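GINUTA COMMUNITY HALL
HOUSE AND ACTIVITIES GROUP
Minutes of the April Meeting

Present: Chair, Secretary, Activities Lead, Stores Lead, Youth Representative, and two members of the Hall.
Apologies: Finance Lead.

The Chair opened the meeting at 7:05 p.m. in the Gallegos Room.

1. Minutes of the previous meeting

The minutes were approved with one correction. Under item 4, "side door" should read "kitchen door."

2. Matters arising

2.1 The lock on the games cupboard has been replaced. Keys are held by the Stores Lead and the Activities Lead. A third key remains with the Hall office and is to be signed for.

2.2 The heating timer in the Gallegos Room still shows the winter schedule. The Secretary will write again to Zirard, who hold the service contract, and will ask for a visit before the end of the month.

2.3 The request for a second notice board was carried over.

3. Stores and supplies

3.1 The Stores Lead reported that the order placed with Plukell had arrived complete, with the exception of the table covers, which are on back order. The invoice was $215 and has been passed to the Finance Lead for payment.

3.2 Members discussed whether paper goods for activities should be kept apart from those used for refreshments. It was noted that cups had been taken from the activities shelf for the spring lunch and that the shelf was not restocked until the following week.

Agreed: cups for activities will be kept on the lower shelf of the games cupboard, in a lidded box marked GAMES. Cups for refreshments will stay in the kitchen.

3.3 Cups that have been used for games are not to be returned to the kitchen for drinks under any circumstances.

4. Cup stacking table

4.1 The Activities Lead presented the proposal for a cup stacking table at the Hall's open afternoon. The activity is meant for all ages and needs little in the way of equipment. The basic form uses three cups, set upside down, with two side by side as the base and the third placed across them. Players start with the cups standing apart and finish with the pyramid.

4.2 Pictures:

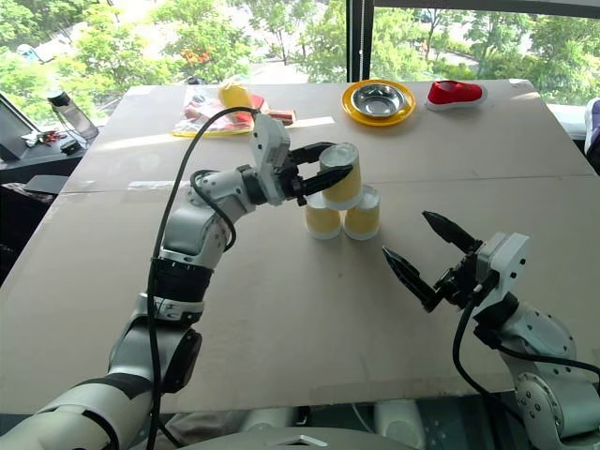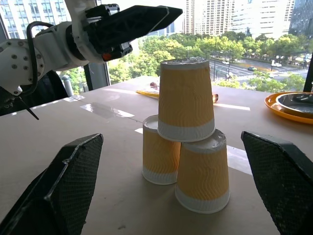
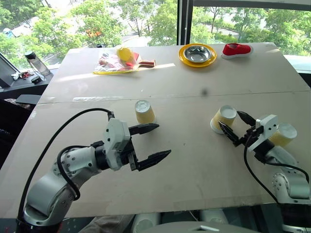

Item 4: Paper cups on the table, upside down. The first two pictures show the three-cup pyramid.

4.3 Members compared the table with a cardboard cover and without one. One member preferred the cardboard on the grounds that it protects the surface and can be thrown out afterward. The Stores Lead pointed out that sheets laid edge to edge may leave a ridge, and a cup set down across a join may not stand level. The Chair asked that any cardboard used be flat and free of tape.

Agreed: cardboard may be used, provided that the playing area falls within a single sheet.

4.4 The yellow cups were thought suitable. The white band at the rim was considered helpful to younger players, who are to be told "white side down" -- a simpler instruction than "upside down," in the view of the Youth Representative.

4.5 There was some discussion of whether to offer a larger pyramid. The Activities Lead proposed that a six-cup version be available on request, with the three-cup version as the standard game. One member felt that two versions would slow the line. The proposal was put to the meeting and carried, with one against.

4.6 Rules for the open afternoon were settled as follows.

Each player has three attempts.
Cups may be handled with one hand or both.
A pyramid must stand unaided while the helper counts to 5.
Crushed or split cups are to be replaced before the next player begins.

4.7 No prizes will be given. A sheet will be provided for players who wish to write down their best time.

Action: Activities Lead to print the rules in large type. Stores Lead to set aside 20 cups, with spares to be held under the table.

5. Use of the Gallegos Room

5.1 The large table will remain beside the windows for the open afternoon. Items kept along its far edge are to be moved to the side shelf before the doors open.

5.2 Chairs are to be stacked no higher than six and kept clear of the kitchen door (see item 1).

5.3 The Youth Representative asked whether the blinds could be lowered if the afternoon is bright. The Chair had no objection.

6. Any other business

6.1 A member asked that the tea urn be descaled. The Secretary will add this to the kitchen list.

6.2 The sign-up sheet for helpers has 22 spaces and is posted inside the main entrance. Members were asked to put their names down for no more than two turns each.

7. Next meeting

To be held in May at 7:00 p.m. in the same room. Items for the agenda should reach the Secretary one week before.

The meeting closed at 8:20 p.m.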